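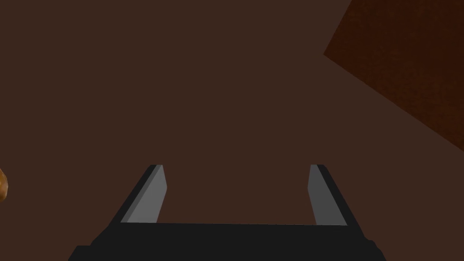

4.2 Origin stories in published interviews

Almost every interview in the sample opens by asking how the guest got started, and we doubt that the answers can bear the weight earlier work has put on them. Yang treats such accounts as evidence of how creative careers form. Our reading of the 32 transcripts is less hopeful. In 6 of them the guest had told the same story elsewhere, and only in 4 of those did the two versions agree on who gave them their first paid work.

Fidelina Castaño's interviews for Vumamau show the difficulty. In the July version she drifts into songwriting after a failed shop. In the later one the shop has gone and a childhood piano has taken its place. Either may be true. Memory is poor at this sort of thing, and interviewers tend to reward a clean turning point with a follow-up question, while a vague answer is usually dropped in editing.

The Guva coding scheme does little to help. It sorts 317 passages by theme (luck, family, schooling, money) but takes each passage at its word. We kept the themes for comparison and would not read the totals as a count of real events. Whether the raw recordings would settle any of this is unclear, as we were given only the edited text.

Figure 4. Two-finger gripper, open (computer rendering).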